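Home | Diary | House | Garden | About

Sunday, late

The bathroom is nearly a bathroom! I keep walking down the hall just to look at the tub. Nineteen weeks of washing at the kitchen sink and at Leonie's place, and now there is this enormous white thing standing on its own feet of floor, so shiny that the light runs all over it. I had forgotten how much I like a bath you can get your arms around from every side.

Spent the afternoon getting the bath things sorted. Two boxes had been in the attic since we started, and I found 12 half-used soaps in the first one. Twelve! Kept four. The rest go to Mehwish, who grates them up for laundry. 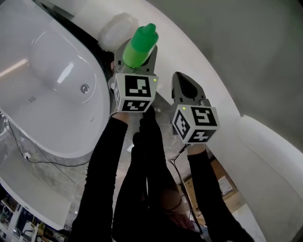
Green bottle, white fluff and the new tub, Sunday afternoon.

The drain is the plain round chrome one I wanted all along – Heike voted for brass and I'm so glad I held out. It came to 403 with the trap and the fittings, more than I wrote down in November, but I've stopped looking at that page.

Still to do: hooks behind the door, a shelf for towels, something for the gap by the window. Kerstin has a stool she might part with. And I have to call about the hot water, it takes roughly 29 seconds to get upstairs and I want to know if that's normal.

First real bath tomorrow night. I've picked the book already – and the door will be locked!

Print this entry | E-mail this entry
3 comments | 7 shares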